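On January 14, 2021, a list member wrote:
> We're getting arms on the tray line at Kerar in July. Does anyone still have a job after?

Yep, all 16 of us do, but the job's different! I used to lift trays all shift, and now I mostly watch grippers and fix the awkward ones.

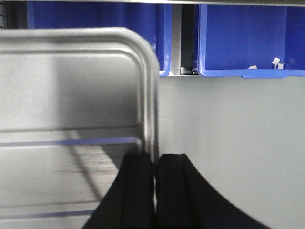

Gripper at the tray corner, bins behind

My wrists are happier (four years of lifting, you can imagine). I do miss the chatting, and the rollers still need a person who knows them.
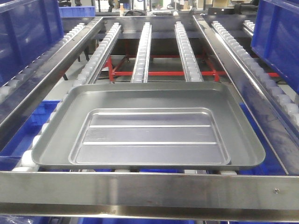

Tray on the rollers

Ask for training time up front. We got 40 hours and I used every one of them!

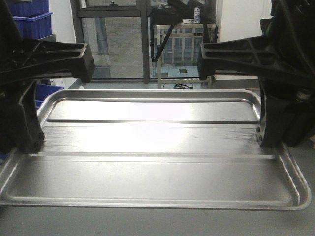

List moderator
Tray line operator, Boluro

Both arms have to agree about the rim, so that's where I look first. Get your supervisor to let you write the checklist, and I'll send ours if you want it.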